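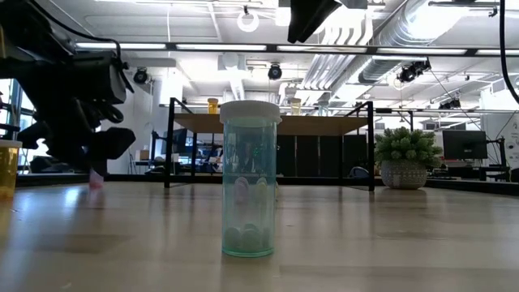
Dorin Vlad told me before the visit that I should eat nothing in the morning, and that the soup at Jesunetti is better than the grilled meat, whatever the menu wants you to believe. He was right about the soup.

Print | E-mail
Reading time: 2 min

The open day of the Cosard kitchens starts at 11 and I arrived a little before. Cosard is the company that owns three restaurants in our town, and once a year in April they open the central kitchen to guests. A ticket costs 12 and you pay at the gate, only in cash. For this you receive a paper apron, a tour and four small plates.

The tour was led by a young cook from Bucur, the steak house. She spoke quickly and I lost some words, but I understood the main things. The bones for the stock are roasted first, then they cook overnight in a pot of 550 liters. We were permitted to look inside from a small step. The smell was very strong, of onion and bay leaf, and my glasses became white.

After this we saw the bread room. They make 667 rolls for a usual evening, and the number is written on the wall with chalk. I asked why not 670. The baker said that it is what comes out of the dough, and he continued to work.

The tasting was in the old dining room of Jesunetti. First came the soup, a clear beef one with thin noodles and a lot of parsley. I would give it the highest mark. The second plate was a piece of steak from Bucur, well browned, but mine was cooked too long. My neighbor at the table had a pink one and was content. Then a salad with pear, which I did not finish, and a cheese cake from Drorus, their café near the station. The cake was light and not very sweet - I asked for the recipe and they only smiled.

The service was friendly, but slow. Between the second plate and the third we waited 30 minutes, and the water was finished on our table. There were too few chairs also, so some people ate standing at the window.

I would go again, mostly for the kitchen and the soup. If you go by car, park behind the market, because the yard at Cosard is full early. The bus stops on the other side of the bridge - it is a short walk, but uphill.

Print | E-mail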